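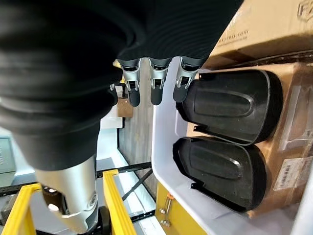

Two black molded parts in a white plastic bin, both lying the same way.

Opinion | Shop Floor & Storeroom

27/10/2024

In Praise of the Half-Empty Bin

I spent the better part of my working life in storerooms, first at Magagula, where we made fittings for garden carts, and later at Sollik, where the parts were smaller and the coffee was a good deal worse, and if I have come away with one firm belief that I would be willing to argue over at dinner (and have, more than once, until the pie came out), it is that most parts bins are too full.

I know how that sounds. A full bin looks like money well spent. You walk down the aisle and see everything heaped to the rim and you feel the way my grandmother felt about her pantry in the fall, when every shelf had jars on it and the winter could do what it liked. I understand the feeling completely. I have it myself when I buy socks.

But a molded plastic part is an awkward thing to heap. It has a face and a back. It has a rib here and a hollow there, and along one side you will often find a few little tabs or clips that somebody at a drawing board worried over for weeks. Look at the two in the picture, with their rounded shield shape and the raised oval running around the inner face, and the small tabs sticking out along the left edges. Now think of those tabs under a heap, with every part on top leaning on them and each new handful tossed in from waist height. The big smooth middle of the part will be fine. It's always the tabs that go.

At Magagula we had a molded guard, black like these and about as exciting, and we ordered it from a supplier called Stovurex in lots of 3,785. I never did learn where that number came from. I asked twice and was told both times that it was what fit on the truck, which I took to mean that they didn't know either. The guards came in big cartons, and we poured them into bins the way you'd pour cereal. One June we finally went through a whole lot properly, piece by piece, and set aside 567 with a tab bent, cracked, or gone. I was ready to write a very stiff letter to Stovurex, and had gotten as far as the second paragraph, when one of the women on the day shift walked over to the line of bins, upended a fresh carton, and asked me to listen. It sounded like hail on a car roof. I tore up the letter.

After that we put the guards in by hand, a single layer to a bin, all facing the same direction, and I won't pretend everyone loved it. It took longer. It took up shelf space we had been using for other things, including (I confess) a radio and a fern. There was a lot of sighing. And the people who sighed had a point, and I'd like to be fair to them, so let me give them their paragraph.

Their point was that laying parts in a bin is work, and somebody has to be paid to do it, and the person at the bench is only going to pick them up again a few hours later. If you do it for every screw and washer in the building you'll go broke, and you'll lose your mind a week or two before you go broke. I agree with every word of that. Pour your washers. Pour your screws, your plain bushings, anything that is the same from every side and tough enough to be stepped on. I have no quarrel with a heap of washers and even find it rather handsome.

Where I part ways with them is over anything that has a right way up. Picking up a part that is already facing the way you want it is a small pleasure, and I don't think we give small pleasures enough weight in a working day. Your fingers go to the same place every time. You don't have to turn the thing over, or untangle its clips from its neighbor's, or dig. When you are on your four hundredth of something, and your back has begun to send you messages, being spared the digging matters more than any poster in the break room.

There's also the matter of being able to see what you have. Two black parts in a white bin are about as easy to see as anything can be, and I am a great believer in white bins for dark parts. We had gray ones at Sollik, very good sturdy ones called the Flivska, with a lip you could hang on a rail, and I liked everything about them except that a dark part at the bottom of one disappeared as soon as the afternoon got going. We lost parts in there for whole seasons. I would reach in for the last piece, decide the bin was empty, send for more, and then find the old one months later while wiping out the dust. With a light bin you glance over and you know. And the bits of black flash that rub off the edges of a molding show up too, so you wipe them out, so the next part goes onto a clean floor. It's a very modest kind of virtue, I suppose, but I've grown fond of it.

I settled in the end on a rule that I wrote on a card and taped inside the storeroom door: no more than 4 to a bin for anything with clips. People thought it was far too few, and for some parts it surely was. We kept 55 bins going under that rule by the time I left, and they needed topping up more often than the old ones had, and whoever did the topping up had to walk over and look at the parts while doing it. I liked that best of all. A person who sets a part down by hand will notice a short tab or a sunken rib, and will grumble about it out loud, and the grumbling gets to the right desk a lot sooner than any form does.

My kitchen drawers, for the record, are a disgrace. My daughter opened the one with the lids in it last month and closed it again without saying a word. I've been meaning to get a couple of white bins for it, nice shallow ones, and lay the lids in facing the same way, and I may yet do it before the holidays if the gutters don't get to me first.

So if you run a storeroom, or a garage, or just a shelf in the basement with a few boxes on it, I'd ask you to pick out the one part that has a face and a back and a couple of fragile little clips, and give it some room. Lay it down gently, put its neighbor beside it the same way around, and leave the rest of the bin alone. It will look wasteful to you for a week. Give it two.

More in Shop Floor & Storeroom
Why I Still Label the Shelf and the Box
A Good Word for the Slow Delivery Day
Readers Write: What Lives in Your Junk Drawer?
The Case Against the Bottom Shelf
Cardboard, Dust, and Other Houseguests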